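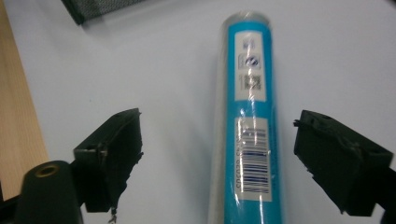 A robot's hand is often called a gripper. Most have two fingers that open wide, then close on a thing to hold it.

At the Voltwood open day in March, Tatiana Kováčik let visitors try one. You hold this kind yourself — a camera on it records what your hand does, and a robot can learn from that.

Shiny packets are tricky. Light bounces off the plastic, so edges are harder for a camera to find. The robot at Voltwood had 854 goes to learn from.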